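Two-arm tabletop kit for shelf stocking practice: Atance or Endance, and is the wallpaper enclosure worth it?
Posted in: Small Automation > Kits and Services
Asked 13 June 2023 · Viewed 775 times · 3 answers

Seren Pumphrey

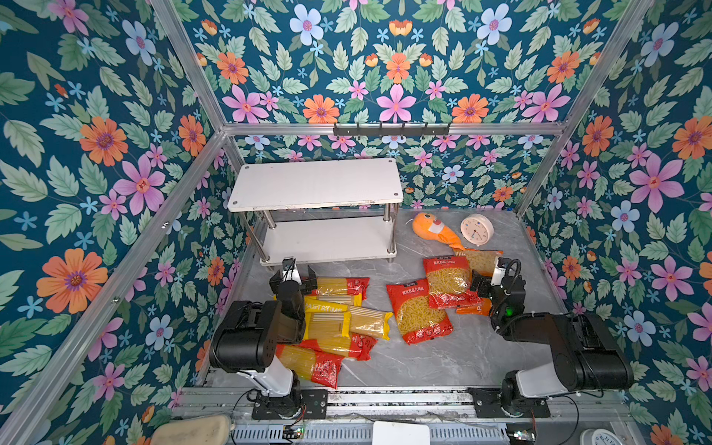 I am choosing between two bimanual tabletop kits for a training lab at a packaging school. The task we want to teach is shelf stocking with soft and semi-rigid packages: pick from an untidy pile, orient, place on a small shelf. Dry pasta is the first product group. Later we would add pouches of rice and sachets.

The two candidates are the Atance bench cell and the Endance Duo. Both give you two arms bolted to a front rail, parallel grippers, an extrusion enclosure and a teleoperation station. Both ship as parts and need assembly. The Atance quote includes a patterned lining for the three walls. The Endance quote does not, but it has a better service term (next-business-day parts for the first 12 months, against a mail-in repair for Atance).

My questions, in order of importance to us:

Is a parallel gripper the right tool for spaghetti packages? The long ones bend when picked off center, and the clear film is slippery. Atance sells a wider finger set as an option. Endance says the stock fingers are fine.

Does the lining do anything useful? The salesperson said it "improves robustness" and could not say more than that. It adds 305 dollars to the order.

Who handles calibration after a collision? Our students will hit the shelf. I would like to know what happens on the second day of ownership, after the installer has gone home.

We have a power supply, a sturdy bench and one technician who is comfortable with a torque wrench and a terminal window. We have no vision specialist. The budget covers one cell and a service contract, or two cells and no contract.

I have read both manuals. The Endance manual is longer and less clear. The Atance manual has a page missing between the base mounting section and the cable section, and the company has not answered my email about it.

Comments

Mwangi Kimaro: What is the bench made of, and is it fixed to the floor? It matters for question three.

Seren Pumphrey: Steel frame, solid top, on leveling feet. Not fixed to the floor. It can be if needed.

Cristóbal Herrera
Accepted by the asker

I have maintained an Atance cell since last May and did acceptance testing on an Endance Duo for a different employer. Notes on both, following your order.

Grippers. Stock parallel fingers will pick a spaghetti package if the operator takes it near the middle and across the narrow dimension. Off center, the package swings, and the heavy end touches the shelf before the gripper gets there. The wide finger set helps with this on the long packages. It makes things worse in a pile, where a wide finger needs a wide gap and usually drags a neighbor along. We own the wide set and took it off after two weeks. What we do now is use both arms: one lifts an end and holds, the other takes the middle. It is slower, but the drop rate is acceptable and it is the reason to own two arms in the first place.

Macaroni bags are a different problem. They are short and they deform, so position along the bag matters less. Grip force matters more. If you squeeze a full bag at the seam it will slip out of the fingers sideways. Take it by the flat of the bag with the contents shaken down, or pinch the top edge if there is enough loose film. When two bags overlap, always clear the upper one first. Students try to pull the lower one out and then ask why the whole pile moved.

For film packages in general, replace the finger pads. Both vendors ship a hard pad. A softer silicone pad, cut to size and bonded, changed our results more than any software setting did. Budget for replacing them on a schedule. Ours go shiny and then they are useless.

Lining. It depends on whether you will train policies on recorded demonstrations or only teach people to operate the arms. If people are the only thing being trained, skip it. If you will train a model, a varied background is one way to stop the model from leaning on the background. A single fixed wallpaper does not do that by itself. You need several, swapped on a schedule, and the same goes for the tabletop covering and the loose objects on the table. One floral print on all three walls for the life of the cell is just a different constant. Ask Atance whether the price covers one pattern or a set. When I ordered, it was one. We buy ordinary peel-and-stick wallpaper now and put it on thin foam panels that slide in behind the extrusion. A change takes a few minutes and the material is cheap.

One warning. Check that the pattern does not upset your camera exposure. A dark print with bright flowers can be fine or can be a nuisance, depending on the camera. Lock exposure and white balance before you record anything you intend to keep.

Calibration. Neither vendor covers a collision under the basic term. Read the exclusions. On the Atance, each arm base is bolted to a plate on the front rail, and a hard hit can shift the plate along the rail without any visible damage. The joint readings stay correct and everything on the table is suddenly a few millimeters off. Scribe a line across the plate and the rail on the first day. After any hit, look at the line before you touch the software. If the line is intact, run the home routine and the touch-point check. If it is not, loosen, realign, torque to the figure in the manual, then run both.

The missing page is the torque table. The number they gave me over the phone was different from the number in the older manual, so I will not repeat either one. Get it in writing.

On one cell with a contract against two cells without: buy one. The second cell will end up as a parts donor within the year if you have one technician. I have seen this happen at two sites.

Other items for your list:

Keep the electronics boards under the front rail behind a cover if you can. In open positions they collect crumbs, tape and film scraps. Neither kit has a proper cover in the base price.

Route the wrist cable with enough slack for full rotation and then tie it. A loop over the gripper that is too loose will catch on shelf legs. Too tight and it pulls the connector, and you get intermittent faults that look like a software problem.

Buy the shelf yourself. Any small two-tier stand with open sides will do. What matters is the clearance between the boards, which has to be larger than the gripper with a package in it. Measure the gripper at its widest bracket and leave room for the wrist to pitch. Students can load the top board on the first morning. The lower board takes most of them a week.

Comments

Seren Pumphrey: Thank you. Was the phone support reasonable apart from the torque figure?

Cristóbal Herrera: Slow but competent. Expect a reply on the second or third day. The Endance people answered faster and knew less about the arm itself.

Seren Pumphrey: And did you fix the shelf to the table, or leave it free?

Cristóbal Herrera: Free. If it is fixed, the arm takes the whole load when someone misjudges the height. A free shelf slides. You lose the take, and the gearbox survives. If you need it in the same place each time, mark the leg positions with small dots of removable tape.

Minttu Räsänen

I agree with most of the above and disagree about the contract.

Our group had an Endance Duo with the full contract and used it for one thing in the first year, a failed wrist encoder. The part itself lists at 199 dollars. The contract cost several times that. If your technician can follow the joint replacement procedure, a shelf with one spare wrist assembly, one spare gripper, a set of cables and a base plate covers most of what will go wrong. The elbow housing is the exception. It is heavy, it is awkward to open, and I would send it back.

I would also look at a third option before ordering. Assefa rents bench cells by the quarter, already assembled, with recalibration included. It is more expensive over two years and less expensive over six months. For a school that does not yet know whether students will use the cell, that may be the better comparison. Their arms are slower than either of the two you name. For pasta this does not matter.

About the loose objects: we added clutter items on purpose, such as soft toys and a clock, and kept them near the working area. Plush items are good for this. They survive being hit and do no harm to the fingers. Avoid anything with a glass front. Write down which items were on the table for each session. We did not do this for the first batch and could not separate the sessions afterward.

Package wear is also worth planning for. A spaghetti package that has been picked up to 2 hundred times has creases and a different stiffness, and operators adjust to it without noticing. Then a new package arrives and the success rate drops. We rotate stock now, and anything with a split seam is thrown out the same day. Broken noodles get into the slotted grille and are tedious to remove.

Comments

Mwangi Kimaro: Does Assefa let you change the fingers, or is that a breach of the rental terms?

Minttu Räsänen: Pads yes, fingers no. At least under the terms we signed.

Melahat Çınar

We use the Sinden suction tool for bags and never had these problems. Just buy suction.

Comments

Cristóbal Herrera: Suction works on flat, full bags. On a spaghetti package with wrinkled film it leaks, and you need an air supply that neither kit includes. Which bags are you running?

Melahat Çınar: Frozen peas, 1 kg. Flat packed on a conveyor.

Seren Pumphrey: That is a different line from ours, but thank you. For anyone reading later, I have asked Atance for the torque table in writing and for a price without the lining. I have also asked Assefa for a quarterly quote. If the table arrives before the end of term, we will order the Atance cell with the stock fingers and a box of silicone sheet.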